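Workshop notebook, April 2023
Finish tests, round 2

Picking this up from the loose sheets I'd been stuffing in the drawer, so forgive the jump. Shellac is done with, as far as I'm concerned. It looked lovely on the sample boards and then I left a mug on one over lunch and got a ring I could see from the door. Fine for a jewelry box, no good for anything people eat at. So the question for this round is waterborne poly against hardwax oil, on pale wood, where yellowing is what everybody complains about.

Waterborne first. I used the Clovano satin because we had most of a can left from the Malhotra bookcases, and I'd rather use it up before it skins over. First coat raised the grain like crazy, as it always does, and I knocked it back with 320 once it felt dry. Second coat went on a lot better. I was using the foam brush and I think I'm done with foam brushes — they leave a line of tiny bubbles every time I slow down at the end of a stroke, and I slow down at the end of every stroke. Switched to the cheap synthetic bristle for coat three and it leveled out beautifully. Why did I ever stop using that brush?

Sheen is the part I keep going back and forth on. The can says satin, but satin from one company is practically semi-gloss from another, and you can't judge it looking straight down anyway. You have to get low and let the light skim across. For the Pladow tables I want something in this neighborhood, a little life in it and no glare:

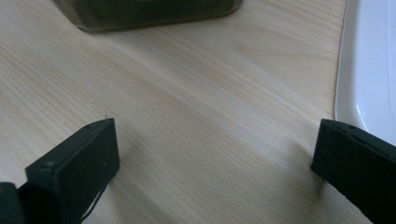 Pale top, mild sheen, grain still easy to read.

Now the oil. I rubbed it on with a white pad, waited 17 minutes by the kitchen timer, and wiped off everything that would come off. Then I wiped again, because last time I quit too early and had sticky patches for a week. It warms the color more than the poly does. On birch I don't mind it, on ash I sort of do. There's a version with a bit of white pigment in it that's supposed to hold the raw look, and I'd like to try that before June if the Distton order ever shows up. (Order 1314, if anyone else is on the phone with them. Please ask!)

Water drop test on both boards, left overnight under a glass. Poly: nothing at all. Oil: a faint dull spot that came back after I buffed it with a rag and a tiny dab of fresh oil. That's a real point for the oil, to be fair. You can fix one spot on a table without sanding the whole thing, and with the poly you're pretty much stuck redoing the full top.

I also took one poly board up to 3000 with the foam pads just to see. Silky, a joy to touch, and way too shiny. Wouldn't do it again on a work surface.

Oily rags are spread flat on the rack outside. Please don't ball them up or toss them in the trash, even if they look dry.

Still to do: hot pan test on both, ketchup and coffee overnight, and the end grain on the birch offcut, which drank so much oil I lost track of how often I went back to it. Boards are labeled on the underside in pencil. The one with no label is shellac, use it for whatever you like.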